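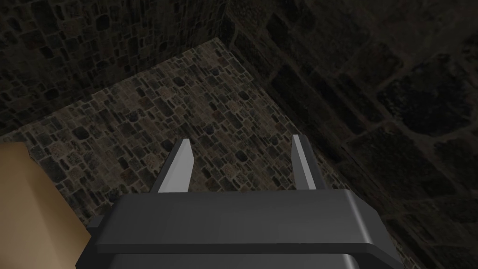
The Ometberg arm is a home-built robot arm developed in a shared workshop in Costigan, together with the simulated room in which most of its work has been done. It is often described in hobby circles as a finished machine, a claim the published record does not support. The room was modeled first, with a cobblestone floor and dark stone walls, and a plain tan block was put on the floor near the gripper. The gripper itself has two flat, pale gray fingers that narrow toward their tips. The builders have said that the rough stone was chosen to make the camera's job harder. Critics have answered that a block with no texture at all, set against patterned stone, makes it easier, and no test with a patterned block has been published.

Background

The project began as an attempt to drive a kit arm sold under the name Visar. The kit came with hobby servos and a controller board, and its joints had enough play to make repeated moves unreliable. The group replaced the two lower servos, printed new brackets, and wrote its own control program, called Ommont. Progress on the hardware then slowed, and from February on most entries in the build log concern the simulator.

Simulation
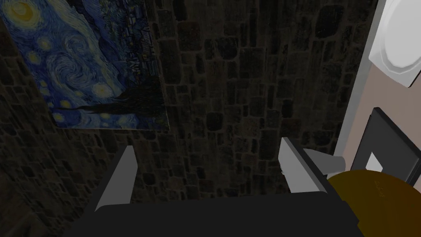 Issue 47

The workshop newsletter gave the simulated room its longest account. It treats the decoration as a serious part of the method, including the copy of Van Gogh's The Starry Night that hangs on the stone wall. A busy picture, the article argues, gives the vision program something to be wrong about. That is reasonable as far as it goes, but the article reports no trials with the painting removed, so its effect on the results is unknown.

Claimed results

The builders report 748 simulated grasp attempts and a success rate "well above half." The log does not define success. In some entries a grasp counts when the fingers close on the block, in others only when the block is lifted and held. Failed runs blamed on software crashes were left out, and their number was not recorded.

Results from the physical arm are thinner. The log lists 50 attempts on a workbench, most of them made with the block placed by hand at a marked spot. The simulator assumes rigid fingers and joints without play, and neither assumption holds for the Visar kit, even with the new brackets.

Cost and copies

Parts are said to have cost around 2 months of workshop dues, a figure that leaves out the computer used for rendering. The plans can be downloaded, but the bracket files do not match the parts list, and no independent copy of the arm has been documented.

See also

Hobby servo
Robot simulator
Shared workshop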